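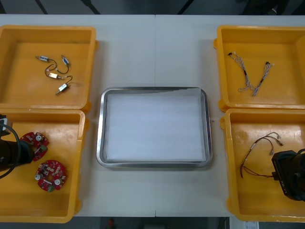

Four yellow bins and the steel tray, with an arm on either side.

I've put off writing this review for weeks, mostly because I wanted to live with the Plavimier kitting set a while before saying anything. It's a simple product: four yellow bins, a steel tray and a flat liner, sold to people who record demonstrations for two-armed robots. We're teaching ours to pick parts into a kit, and so far we've logged 400 runs on it here at Innes.

The bins are the best thing in the box, and I'd buy them again tomorrow. The low sides let a gripper come in at a slant, and the rounded rims are kind to everyone (my knuckles included!). Sorcha MacLeish drives most of our runs and she likes having one kind of part per bin, two bins to an arm.
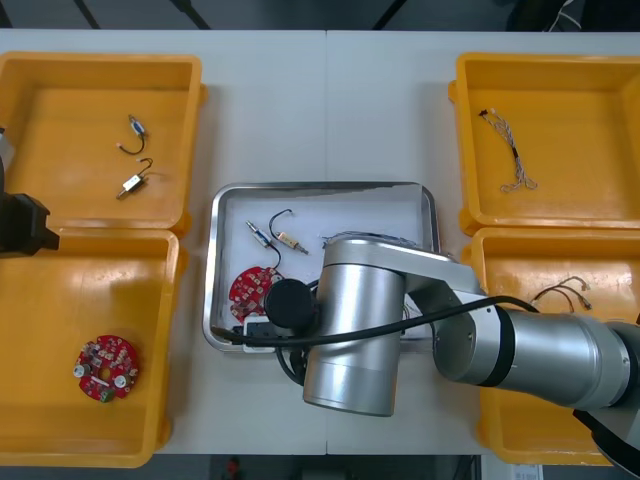 Red boards, sensors and harnesses, partway through a kit.

The tray I'm a little cooler on. It's sturdy and a good size, but once there are a few wired parts in it the leads start to cross, and the last part is always a fussy one to place. Arif Chong wanted dividers. I'd rather keep the mess, myself, and let the model see plenty of it, so we've agreed to disagree until July.

My one real grumble is the shine. The plastic picks up scratches, and under our lights it throws a glare that bothers the wrist cameras far more than the overhead one. A matte version would be lovely, Plavimier, if you're reading!

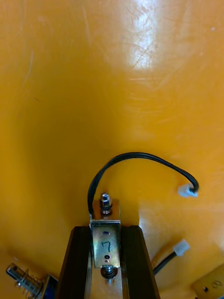
Wrist view of solenoid 7, with its lead looped over to the white connector.

I'd give the set 4 stars out of 5. If your parts are small and trail wires like ours do, get it, and spend an afternoon moving your lamps before you record anything you mean to keep.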